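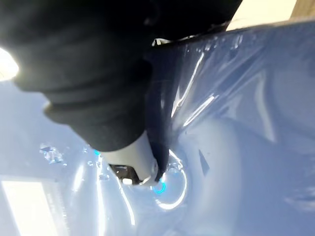 A black, ribbed gripper with a pale, rounded end piece

The leaf that keeps on giving

Aslı Bozkurt falls for streptocarpus in Florncombe

I went to Florncombe to write about begonias. I came home with a streptocarpus leaf wrapped in damp kitchen paper, and I haven't thought much about begonias since.

The leaf came from Gerrit Magagula, whose back porch in June is one long bank of flowers: violet, white, a dusky plum, a yellow-throated one he is very proud of, and a pale blue with dark pencilled lines running into the throat. That last one is Miranda. He raised her himself, from a cross he'd more or less forgotten making, and she is the reason people write to him.

"She was in with the rejects," he told me. "I'd put her out on the step because I needed the tray."

If you only know streptocarpus from a sad pot on an office windowsill, you'll have seen it at its worst. It hates baking sun and it hates sitting in water, and plenty of offices manage to give it both. Put it in an east window, let the compost go nearly dry between drinks, and it will flower from spring until the clocks change. Some of Gerrit's carry on right through winter under a cheap strip light, one stalk after another, and all he does is pull off the dead ones.

But oh, the cuttings! I'd read about this and never quite believed it. Gerrit took a healthy leaf, laid it upside down on a board and sliced out the midrib with an old craft knife, leaving two long strips. Each strip went cut edge down into a tray of gritty compost, standing up like toast in a rack. He put a clear lid on, set the tray in the shade and went to put the kettle on. In a couple of months there will be a row of tiny plants along the whole length of each strip, each one growing from a cut vein. His best leaf gave him 21.

He likes the compost barely moist at this stage, and he keeps the tray at 21 degrees if he can. Cooler than 16 and they sulk, and the strips can rot before they have done anything at all. He waits until the babies have leaves the size of a thumbnail before easing them apart, and even then he uses the smallest pots he owns. Streptocarpus roots are shallow, and they do far better squeezed than swimming.
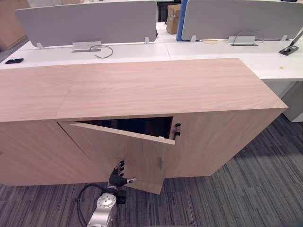
Seed is a different game, and this is where Lionel Cordier comes in. Lionel lives over in Zondbridge and has been swapping pollen with Gerrit by post for years. The seed pods twist as they ripen, like a stick of barley sugar, which is where the name comes from: twisted fruit. When they untwist, out comes something closer to brown dust than to seed. Lionel sowed 1,000 last year, as near as he could judge with a folded postcard and a steady breath, and kept 2 seedlings.

I asked whether that was disheartening. He looked at me as if I'd asked whether Christmas was. Every one of those plants flowered, he said, and he'd been there for each first bud. Most went to neighbours, a good many to the school fair, and the rest to Cayetano Segura's stall, where they sell out before the tomatoes do.

Cayetano has strong feelings about feeding. He gives his plants a high-potash feed at quarter strength every time he waters, and he waters from below, tipping away whatever is left in the saucer after half an hour. Gerrit feeds when he remembers. I have seen both lots of plants and I couldn't tell you whose are better, although each of them could.

They do agree on the brown tips. Older leaves die back from the end in autumn, and beginners panic and throw the plant out. Snip the brown part off with scissors, or pull the whole leaf away if it's mostly gone. In March, knock the plant out, shake off some of the tired compost and put it back with fresh. It will look dreadful for a fortnight.

My own two strips are on the bathroom shelf, under the lid from a salad box. I check them every morning before I've brushed my teeth. There was a green bump on the left-hand one yesterday, low down by the third vein, and I've already rung Gerrit about it.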